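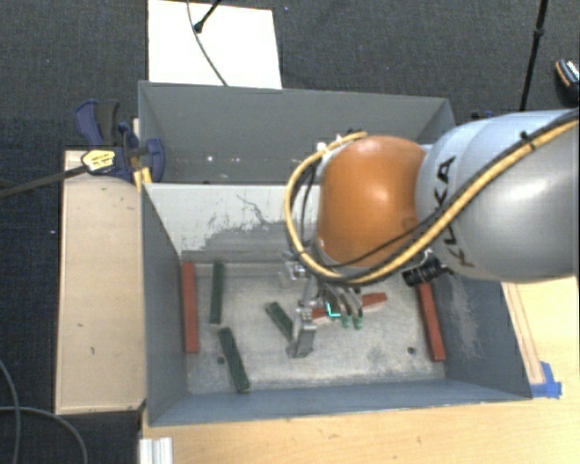 I have been meaning to write up our house rules for the bin-picking cell since June, and every time I sat down to do it somebody changed one of them. So let me get them out the door today, 17th July, before Reda has another idea (he has a lot of ideas, and I'm sorry to say most of them are good ones).

A little background for those of you who came over from the woodworking posts. I spend my days at Werkwood now, teaching an arm to pick blocks out of a bin, and I came in thinking the hard part would be the software. Well! The software has its moments, but the things that have cost us whole afternoons are much humbler, and nearly all of them could have been headed off by a piece of paper taped to the door.

The first rule is that the bin gets clamped. Always, even for a five-minute test, even when you are only going to move one block and you promise. A gripper that brushes a wall can shift a bin by a hair, and then every pick after that is a hair off too, and you sit there blaming the calibration. Theresia Tanner wrote this rule after losing most of a Monday, and she underlined it twice. We mark the corners on the tabletop with tape as well, so that a bin that has been taken away to be emptied goes back where it belongs.

The second rule is about cables. Before any new motion runs at full speed, you step the arm through it slowly and watch the cable bundle the whole way, and I do mean the cables and never mind the gripper. It is so tempting to watch the gripper! But a loop that hangs nicely in one pose can pull tight in another, and a cable tie is no help at all if it's in the wrong spot. We check the ties every 1000 picks, and we go over the full length of the bundle every 3000. Wael Gaber keeps the log and he will come and find you.

Third, hands stay out until the arm is stopped and the person at the controls has said so out loud. Saying it feels silly for the first week. Then you stop noticing, the way you do with seat belts. We all did the site safety course and we have a proper risk assessment on the shelf, and this little habit doesn't replace any of that, so please don't take a blog post as your safety plan.

Fourth, and this one is mine, if you change the layout of the blocks between runs, write down that you did. We had 16 runs last month that we couldn't compare with anything, and I had to throw out seven of them.

Hicham wants a fifth rule about coffee cups near the table. We're voting on Friday, and I know how I'm voting.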